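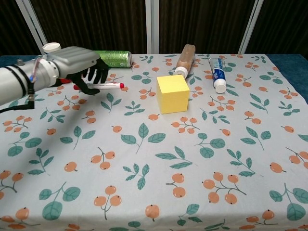
The robot's hand above the marker pen on the practice table.

Students at Fellatley College are teaching a two-armed robot to pick up everyday household items, ahead of a regional contest in December.

The robotics club has been working on the project after lessons since the start of term. Its members want the robot to be able to take a named object from a cluttered table and put it down somewhere else without knocking anything over.

The items are ordinary ones. A green drinks-style can, a tube of toothpaste, a yellow foam cube and a red-tipped pen are all on the list, along with a small white pill bottle. They are laid out on a printed tablecloth, which the club chose over a plain one because the contest rules ask for a patterned surface.

"A plain white table is easy mode," said Leen Sayegh, who leads the student team. "Most kitchens have a cloth with fruit or flowers on it, and the software has to tell a berry on the cloth from a thing you can pick up. We lost nearly two weeks to that in the autumn."

The contest, called the Nistden Table Challenge, is open to school and college teams. Each team gets three runs. In each run the judges call out six objects, one at a time, and the robot has 200 seconds to deal with all of them. Points are taken off for dropped items and for anything that rolls off the table.

The club will not know the layout until the morning of the event. The judges may stand things up, lay them flat or place them close together, so the students have been changing the table between attempts and keeping a written record of each arrangement.

Bilal Boutros, who teaches engineering at the college and runs the club on Wednesday evenings, said thin objects had given the team the most trouble.

"A foam cube is forgiving," he said. "You can be out by a fair bit and still get hold of it. With a pen you have to come down at the right height and close the thumb at the right moment. If the thumb is early it pushes the pen away, and then the arm is reaching for a place where the pen used to be."

The students began by guiding the arms through each movement themselves and recording what they did. Those recordings are used to train the program that controls the robot. The club now has 88 recordings of the pen alone, more than for any other item.

Members work in pairs. One looks after the robot while the other sets out the objects and writes down the result. They swap at half past five, and everyone has to have done both jobs before they are allowed to change any of the code.

The club has also had to agree on what counts as a success. At first a pick-up was marked as good if the object left the table at all. The rule is stricter now -- the item has to stay in the hand for three seconds and be put down inside a marked area. The team's scores fell sharply in the week the rule changed, and Ms Sayegh said there had been some complaints.

"People were cross for a day or so," she said. "Then we went back through the notes and saw that a lot of our good runs would have scored nothing with the judges."

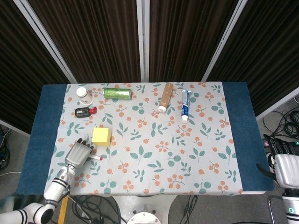 Contest and open evening

Fellatley is one of six teams entered in this year's challenge, which will be held at the Moussa Hall. Last year the college reached the second round before going out to the team from Skodow, who went on to win.

That entry used a single arm with a simple two-part grip. Mr Boutros said the move to hands with fingers had made the work slower, and that he had expected to be further along by now. The team still has to decide whether to use both hands on the day or keep one out of the way. Passing an object from one hand to the other would let the robot reach more of the table, but it adds another chance to drop something.

"My own view is that we should keep it simple," he said. "The students don't all agree with me, and it's their entry."

A vote will be taken at the last practice session before the contest. Until then the two plans are being tested on alternate weeks, using the same objects and the same time limit.

The club will show the robot at the college's open evening, where visitors will be invited to rearrange the table before a run. Members are also asking local families to lend small household items which the robot has not handled before. Anything offered should be unbreakable, empty if it is a container, and small enough to hold in one hand. Items can be left at the college reception before 4pm and should be labelled with the owner's name.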